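Gripper width lags behind pose in recorded demos 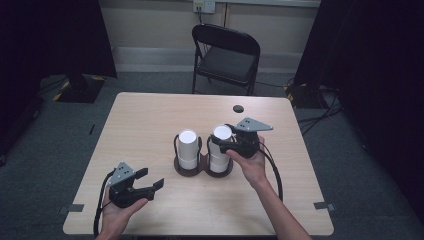
I log both hand-held grippers through Pritgate, and width arrives 90 ms after pose. The trained policy closes too early on cups. Shift it in the loader or fix the recorder?
jeltard_user

Recorder. Stamp width when the driver reads it, then interpolate onto the pose clock. Check left and right separately.
bowen4

I just shifted mine in the loader. Worked ok for 300 episodes, then an update changed the lag.
bedia16

try a smaller action chunk
mk_p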